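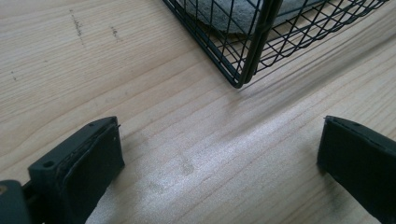 Zumano Support Portal
Ticket: Two-hand gripper kit, opening width reads wrong after a few grasps
Account: Fedcombe (evaluation, not purchased)
Site: Prernlow
Opened: July 2019
Priority: Normal (we asked for High)
Status: Waiting on Zumano

Original report

We have the two-hand kit on evaluation, hand-held grippers left and right, wired, with the Mösli recorder software that comes with it. The product page says the finger opening is "tracked continuously and needs no user calibration." We would like to know what that sentence is based on.

Our test task is simple: pick up cleaning sponges and pads from the table and put them in a wire mesh basket. Soft things, light things, nothing that should trouble a gripper. After a few grasps the right-hand unit reports a small opening when the fingers are fully closed on nothing. The left does it less. Closing and opening hard a couple of times sometimes clears it and sometimes makes it worse.

Of 49 recordings made so far, 29 have an opening value that doesn't return to zero at the end. The Mösli summary page marks every one of them as "Good." That bothers me more than the drift does.

Tried before opening this ticket:
Restarted the recorder. No change.
Swapped USB ports on the PC. No change.
Wiped the finger pads with a dry cloth. No change.
Reinstalled Mösli from the download page. No change, except it forgot our task names.

Reply from Zumano Support

Thank you for choosing Zumano! Opening drift is usually caused by gripping objects outside the recommended stiffness range. Please confirm your objects are suitable and make sure both cables are fully seated. We also suggest recording in good, even light. Can you tell us which objects you are using?

Customer reply

Cables are seated. They were seated before I wrote, and I have now seated them again.

I can't find a recommended stiffness range in the manual, on the product page or in the quote. If there is one, please send it. The brochure shows the kit picking up a bread roll, so I assumed a sponge would be fine.

Light has nothing to do with it as far as I can see. The opening is read by a sensor in the body, according to your own manual. If the camera is involved somehow, the manual needs fixing.

Our setup for reference:

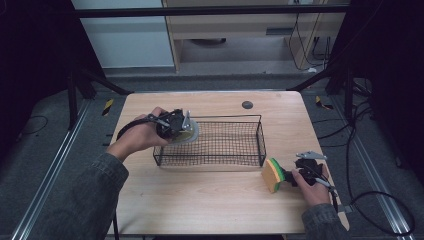
Sponge task, both grippers in use: round disc on the left, yellow and green kitchen sponge on the right.

Each unit is on its own cable. The wire basket stays on the table and the operator stays on the same side of it.

Log, cable check

Your second suggestion, by way of the chat window, was that the cable pulls on the unit and shifts the sensor reading. It sounded like a guess, but I tested it.

Right unit, cable held slack by a second person: drift after a few grasps.
Right unit, cable left to hang off the table: same drift.
Left unit, cable pulled sideways on purpose: reading moves a little, then comes back when released.

So pulling does something, but it isn't the fault we reported. I'd still call it a second fault. A cabled tool that is meant to be waved around should put up with its own cable.

Log, swapped cables and sides

Swapped the 2 cables between units. The drift stayed with the same unit, so it's not the cable.

Then used the bad unit in the left hand and the good one in the right. Mösli kept labeling them the old way until I restarted it, and one recording was saved with the hands reversed. It was also marked "Good."

Reply from Zumano Support

Thank you for the detailed tests. Our engineers believe this may be solved by the zero routine in the Settings menu of Mösli version 2. Please run it before each session with fingers closed. A firmware improvement is planned for September.

Customer reply

Ran it. The zero routine works, in the sense that the reading is zero afterward. A few sponges later it isn't. Running it between every recording does keep the numbers usable, and that's what we're doing for now, but it is user calibration by any normal meaning of the words.

Please answer these in writing:
What does Mösli check before it marks a recording "Good"? It plainly isn't the opening value.
Can the recordings we already have be corrected, or do we throw them out?
Does the September firmware fix the drift, or does it run the zero routine by itself and hide it?
Will you replace the right-hand unit during the evaluation at no charge?

For fairness: the position tracking has been steady, the pads hold a soft sponge without slipping, and the grips are comfortable over a long session. None of that helps if I can't tell from the data when the fingers were shut.

Fedcombe will hold off on the purchase order until the replacement unit has been through the same sponge task. Please leave this ticket open. The last one was closed automatically while we were waiting on you.

Internal note (visible to customer)

Replacement request for right unit sent to shipping. Question on "Good" status forwarded to Mösli team.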